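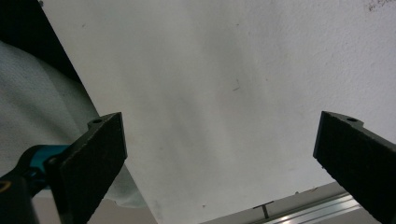
Surface Survey, Upstairs Rooms, Clarketholm

Gallery page 9 of the house record

Compiled by Waltraud Baumgart

The upstairs rooms at Clarketholm are due for repainting in April. Before filler or primer goes on, every pale surface is being entered in the record by condition. This page covers white finishes, flat and textured. Colored walls, floors and window frames have their own pages.

1. White surface, matte, with textured finish adjoining

Off-white to pale gray. Faint gray streaks, lighter toward the top. One thin dark mark near the middle, either a short scratch or a speck. Tiny dark dots elsewhere and a faint smudge near the lower edge. The rougher, plaster-like area at upper right carries a cluster of small dark specks. Light gray fabric at left.
Condition: fair. Action: dry wipe, then damp wipe, then inspect again under a side light.

Notes on the entries

Condition grades. Good means no treatment before primer. Fair means cleaning and possibly spot filling. Poor means the finish has to come off. The grade applies to the whole surface, so a single bad corner does not lower it unless the damage goes through the paint.

Marks. A dark line is entered as "scratch or speck" until it has been wiped. If it lifts, it is struck from the list. If it stays and catches a fingernail, it is filled. If it stays and does not catch, it is spot primed.

Specks. Clusters are wiped with a white cloth and the cloth is checked. Anything that smears is cleaned again the next morning and left to dry until evening. Specks that come back after cleaning go on the damp list, and the area is not painted until it has been metered.

Streaks. Gray streaking on a matte finish can be dirt, uneven paint or the angle of the light. It is checked from two sides with a lamp before anything is done to it.

Materials

Filler: Cedix fine, white. Mixed in small amounts on a board. Overfill slightly and sand back once hard.
Abrasive: 200 grit for filled spots, 400 grit for the final pass on flat surfaces. Textured areas are not sanded. They are brushed with a soft brush and vacuumed.
Primer: Promton, one coat on filled spots, feathered out 20 cm past the edge of the repair.
Finish: De Bruijn matte, off-white, two coats. The second coat goes on in the same direction as the first.

Fabric and bedding stay in the rooms until the cleaning is finished, then go into the hall closet. Cover anything that cannot be moved.

Corrections to the entries go to W. Baumgart, with the page and entry number. Photographs taken after treatment will be added under the same entry numbers.

Next page: colored walls, upstairs.
Back to the Clarketholm index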